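May 25, 2023

The green board is finally out of the closet

I bought this motherboard used in January and then left it in a closet, in the same padded envelope it came in. The seller threw in the processor, so I paid 60 dollars for the pair and told myself I'd build a file server over a long weekend. Then work got busy and I forgot about it until I needed the envelope for something else.

The plan is simple. My current storage box is an old Brunero desktop with room for 3 drives, and all of them are close to full. It also maxes out on memory well before I'd like it to. A server board with memory slots on both sides of the socket gives me a lot more to work with, even if I start with just a couple of sticks and fill in the rest later.

Before putting any money into it I wanted to go over everything on the bench. I wiped off the dust with a soft brush and checked the slots for bent contacts with a flashlight. I'd like to swap the coin cell before first boot. It's a cheap part, and I have no idea how old the one on there is.
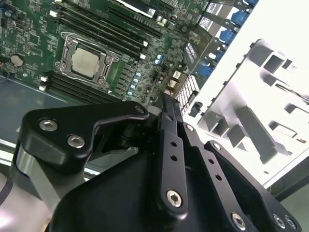
Memory is the part I keep going back and forth on. Ketsara Kaewkla has a drawer of pulled server sticks from her old job and offered me as many as I want, but she wasn't sure of the speeds. The other choice is a matched kit from Edley for 119 dollars – more than I paid for the board and the processor together. I'll try Ketsara's first. If the board won't post with those, I'll order the kit.

The case is a bigger problem. I measured my spare Ishida tower and the board is too deep for it by nearly an inch, and the drive cage is riveted in. Thanakorn Boonchu says he would drill it out. I don't trust myself with a drill that close to the standoffs, so I'm looking at used cases again. There's one listed for 20 dollars across town with no side panel, and I can live without a side panel.

I also still need a cooler, thermal paste and a power supply with the right plugs. I had an Ivska unit set aside for this, but the cables are too short. Next post will be the memory test, assuming I get over to Ketsara's.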